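How to Budget for Instruments on a Surgical Training Robot

When we started planning the suturing bench at Trollmont, I did what I suspect most people do and spent weeks comparing arms, because arms are the exciting part (and the part the sales folks bring doughnuts for!). The instruments got one line at the bottom of the sheet. Please learn from me and start your sheet with them.

Step 1. Write down the tasks before the tools. Ours was running suture on tissue, plus knot tying, and that gave us a short list: needle driver, grasper, suture, needles, tissue. If your people will also be cutting, add scissors now, while it's still painless.

Step 2. Work out sessions per year. We planned on 28, and I put that number at the very top of the page so every other line could point back to it.

Step 3. Price each instrument per use. Ask the supplier how many uses a needle driver is rated for, get it in writing, and divide. Do the same for graspers. Then add one spare of each, even if it hurts a little.

Step 4. Be generous with the small stuff. Suture goes fast when someone is learning, what with all the big loops and trimmed ends, and I'd put down 300 packs for a first year at our size.

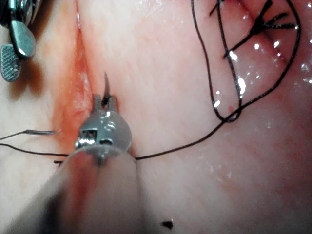 Faraji Shemweta wrote to me after reading an early draft of this page and said I had been too easy on the needle drivers. At Busemville they set aside money for three spares, and he would sooner put off buying a second arm than go below that. He also asks for the repair turnaround before he signs anything.

I've since changed our own sheet to match his, and I feel better for it.

Step 5. Leave room for cleaning, storage and tissue delivery. Marisa D'Amico keeps these on a separate tab, and I've copied her layout shamelessly. Our first order goes in by September, so quotes need to be in hand well before then, with 9 weeks allowed for shipping.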